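Embroidered Lettering on Small Fabric Goods
Project report, Textile Technology, second year
2025-10-25

1. Purpose

The project looked at how thread choice and letter style affect embroidered names on small items such as pouches and caps. Semberg, a gift shop in Cleltgate, sells personalized goods and gets returns when customers say they can't read the name. We wanted to give the shop a short set of rules for taking orders.

2. Method

We stitched 30 samples on plain cotton, using the school's single-needle machine. The lettering was either block or cursive. Thread came from Pendia in five colors, and all samples used the same tear-away backing. Almost 1000 stitches went into the longest word. We kept the machine at one speed throughout, after an early run in June where the thread broke several times.

Classmates read the samples from across a desk, first flat and then folded. We also visited the Hodžić workshop to see how they hoop small items – they use a sticky backing and don't clamp the fabric at all.

3. Results

Block letters were read correctly more often than cursive in every color. Dark thread on light cotton did best. Metallic thread looked good on the flat samples but shone unevenly under the ceiling lights, and the thin strokes got lost. Folding made all of the cursive samples worse. The block samples held up unless the fold ran straight through a letter.

4. Discussion

Thread color and stroke width should be chosen together, and the order form should ask about both. A pale base with a metallic script is the combination to watch. Thin gold cursive on a white fabric piece, bunched into a fold and seen at an angle, is hard to make out even close up. We would suggest a wider satin stitch for gold, or a darker shade if the customer insists on script. We did not test washing, and a later group could start there.

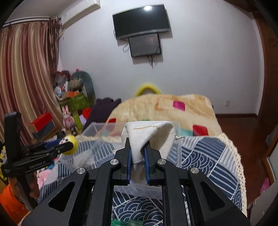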